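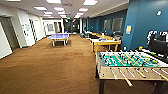 4. The games room at Flatmont

4.1 Setting and furniture

Of the 23 shared rooms in our survey, the one at Flatmont was the only one whose purpose had never been in doubt. Its neighbours had been, at various times, a reading room, a quiet room, a meeting room and (for one term, according to the door) a "wellbeing hub". The games room had gone on being the games room. It is long and carpeted in brown, with a blue wall down one side, and it contains a foosball table, a ping pong table and wooden tables set out in a line along the blue wall. There are chairs, though fewer than the tables might lead one to hope for.

The building plan, which we were allowed to copy, shows the room as an empty rectangle labelled "flexible". In practice very little in it flexes. The foosball table is heavy and stays where it is. The ping pong table could be moved, but it stands slightly away from the wall and players have fitted their habits around that gap. The person who gets the wall side plays a cramped and defensive game and generally loses, and regular players know this well enough to toss a coin for it. When we asked one of them why the table was not pulled further into the room, he looked at us as though we had proposed moving the river.

The wooden tables are the least discussed furniture in the room and by some distance the most used. Our booking sheet did not list them at all. We had assumed they were overflow from somewhere else, an assumption we share with the author of the building plan, and we only began to record what happened at them in the second week of fieldwork, by which time we had missed a good deal.

4.2 What was recorded

Observation took place through November, mostly between four in the afternoon and closing. One observer sat at the far end and kept a running log of who was using what, for how long, and what they did when they stopped. The log has 800 entries. An entry was opened whenever somebody began to use a piece of furniture and closed when they left it, including uses the furniture was not meant for. Leaning was included after some argument. Coats were not.

We coded each entry with the Stukach scheme, which sorts the use of shared furniture into play, waiting, watching, storage and repair. The scheme was devised for public libraries, where presumably play is rare, and it needed some bending. "Waiting" gave us the most trouble. A person who stands by a ping pong table holding a bat is waiting. A person who stands there without a bat may be watching, or may be waiting for someone to offer them one, and the two look the same until the offer is made. We ended up coding these cases by what happened next, a practice that will not please everyone and did not entirely please us.

Noise was left out. The original design had a column for it, but the foosball table filled that column in a single afternoon and no further information seemed likely to come of it.

4.3 Waiting, watching and the long tables

The booking sheet gives the impression of a room used in tidy slots by people who arrive, play and go. The log gives a different one. Most visitors spent more of their time beside a game than in it, and the wooden tables were where they spent it. People ate there, did coursework there, kept half an eye on the score and offered advice that had not been asked for. Several came in often enough for the observer to know them by sight and were never logged as playing anything at all. They would have been invisible to a survey of bookings, and would very likely have called themselves regulars.

Position mattered more than comfort. The end of the line nearest the foosball table was taken first, even when the rest stood free, and whoever sat there acquired certain duties: settling whether the ball had gone in, fetching it when it left the cabinet, and minding things for people whose hands were on the rods. We came to call this seat the bench, in both the sporting and the judicial sense. It changed hands without discussion. A person rising from it to play was usually replaced before they had got hold of a handle.

Chairs travelled. We had planned to map their positions at the start and end of each session and gave up, the start of one session having very little to do with the end of the last. What we can say is that they drifted towards whichever game was closer to finishing, and that they were never once, in our records, put back.

4.4 Upkeep and small repairs
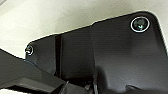
A room of this kind is held together by screws, and its users know more about them than one might expect. Under the Stukach scheme "repair" covers anything done to keep furniture in use, from proper maintenance down to a folded beer mat under a leg. We had expected a handful of such entries. They turned up regularly enough that we went back and asked about them.

Official upkeep falls to a contractor, Furkus, under an arrangement made for the whole site. Its visits are thorough and well spaced. Between them the room looks after itself. A rod that sticks is wiped down and worked back and forth by whoever is playing. A table that rocks is turned end for end, and when it goes on rocking it is turned back again and declared cured. One player carried a small screwdriver on her keys and was consulted about matters well beyond its reach, including the blinds.

None of this is written down. Furkus keeps a fault book, and it records 2 faults for the whole of the month, both of them to do with lights. Our own log for the same month has the furniture being tightened, propped, wiped and thumped on most evenings. The contractor concludes from its book that the room is in excellent order. The players conclude from the state of the room that the contractor never comes. Each party has evidence, and we have met both and would rather not be asked to judge.

The gap has a practical side. The Alvarado survey of student buildings, which sets the replacement budget for the site, scores furniture by reported faults. A piece that is quietly kept going by the people who use it scores as sound right up to the evening it gives way, at which point it is scored as sudden. Several of the rooms in our wider sample showed the same pattern, but at Flatmont the users were unusually frank about it. They did not report small faults, they told us, because reported furniture gets taken away to be looked at, and furniture that has been taken away is slow to return. A wobbling table is still a table.

We therefore added fittings to the visit sheet: screws, brackets, hinges and anything that turns, each looked at closely and given a line of its own. The form grew to 4 pages and became unpopular at once, chiefly with the authors. It did, however, oblige us to look at parts of the room that had been standing in front of us all month, and that we had logged people leaning on without once wondering what was holding them up.

Figure 2. Dark grey bracket against a wooden surface. The exposed end of the pivot is ringed in polished metal.

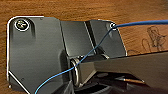 4.5 Limits of the Flatmont case

One room in one month is not much to build on. November is a busy time indoors and the tables may well be quieter in June, when there is grass to sit on. The observer also became a fixture. By the third week she was being asked to keep score, and for a short period she held the bench, during which the log is noticeably thin. We have kept those entries in and marked them.

The categories remain open to dispute, waiting above all, and readers who use the scheme elsewhere may prefer to merge it with watching and save themselves the argument. Doing so with our data makes the tables look busier still. The comparison with the remaining rooms is taken up in Section 5, where the booking sheets are set beside the logs for each building in turn.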